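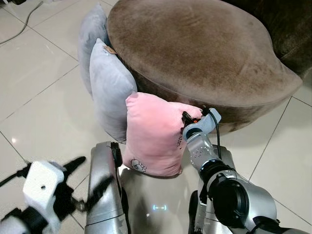

Nelly Chávez wrote on 1/19/21:
> Weka was weighed again this morning and she is at 44 pounds. The card from
> when she came to us says 19, so she has more than doubled. The vet put her
> age between 60 and 80 from the shell but would not go further than that.
> Does anyone have a feeding sheet for a tortoise this size in winter? The one
> I have stops at 8 pounds.

Nelly,

I have the sheet that Iolanda Rezende made up for Junder, and I will send it to you tonight. He was a little heavier than Weka when she wrote it. It is mostly grass hay, with greens on top and no fruit at all. She gives cuttlebone on the side and lets him take it or leave it.

I would not put much faith in the age. We were told Junder was 70, and then Flor Ospina found the old sale receipt in December and he can't be past 50. Growth rings only tell you about good years and bad years, and after a while they wear smooth.

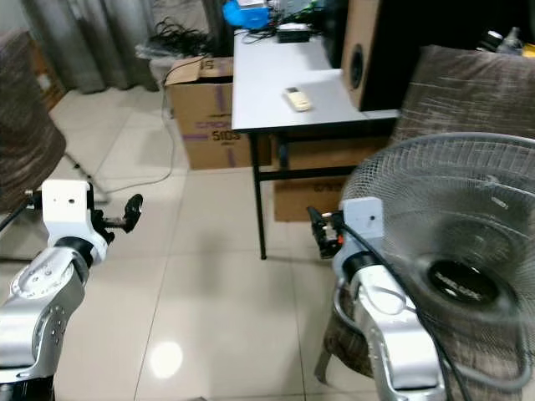 Usuga is the one I have indoors this winter. He stays in the back room at night and comes out for a few hours once the house has warmed up. My main trouble is footing. He is fine on packed dirt, but on glossy white tile like ours his back legs slide out and he quits walking, so I put down rubber mats in a line from his door to the lamp. The standing fan stays off while he is out. If Weka is on a hard floor too, get the mats with the ridges. The smooth ones did nothing for him.

On the heat lamp, hang it higher than the box says. Arnulfo had his too low over Seltska and she got a dry patch on the top of the shell. It has not spread, but it has not gone away either.

Also, does anyone still want the hay from the last group order? There are 200 pounds left and I need the space by the end of the month. Pick up only.

Irfan Pattinasarany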